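About Etanik

Etanik supplies and services paper cups for offices, training centers and small cafes. The company began as the cup counter of Kandpal, a packaging wholesaler, and became a separate business when the counter's order book outgrew its shelf space. It now ships to 67 sites from one warehouse in Durker.

What we handle

Our stock is limited to single-use hot cups, lids and sleeves. Plain and printed cups are kept in separate aisles. Cups are packed in sleeves and sold by the carton, with a minimum order of 3,000 for custom print. Standard stock has no minimum.

Each cup line is checked for four things before it enters the catalog: rim roll, side seam, base seal and print adhesion. A cup that passes when empty is checked again after it has held coffee. Staining on the inner wall is recorded but does not fail a cup. Softening at the rim does.

Tipped cups are part of the same check. Most spills in an office start with a cup on its side, so we look at how it comes to rest on a flat table and which way the mouth faces.
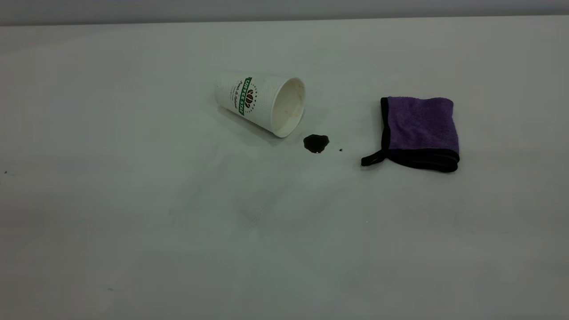 How a table is cleared

Customers on a service plan also get our clearing procedure, a single printed sheet called Skitum. It covers the table from the first cup to the last wipe:

Stand or lift any tipped cup before touching the others.
Hold the cup by the body, below the rim.
Empty leftover liquid into a sink or a lidded pail.
Stack used cups only if they are the same size.
Wipe the table from the back edge toward the front.

The sheet has 5 steps and has kept that number through every revision. Sites are free to add their own rules on sorting, as local waste collection differs. 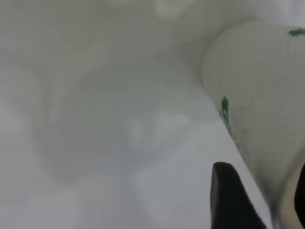
Surface finish is the part of our work that takes the most time. A smooth wall prints cleanly but can slide in the hand, and a deep emboss breaks up small lettering. We prefer a fine, regular pattern of dots or a faint grid on an off-white wall, with green print kept to a few marks. Ink is rubbed with a dry cloth and then a damp one — 100 strokes each — and compared with an unrubbed cup from the same sleeve.

The test area is kept plain for the same reason. Pale surfaces make drips and ink transfer easier to find, and even light reduces errors when two whites are compared.

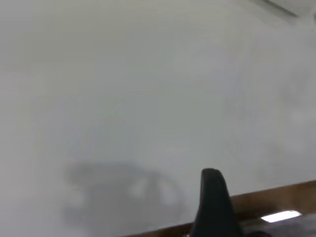

Results are written up on one page per cup line and sent to the customer with the first carton. Lines are retested every February, or sooner if the mill changes the paper weight.

Working with us

New accounts start with a sample sleeve of each size and a copy of the Skitum sheet. Orders received by 2 p.m. are packed the same day. Returns are accepted on unopened cartons. Custom print artwork stays on file between orders and is deleted on written request.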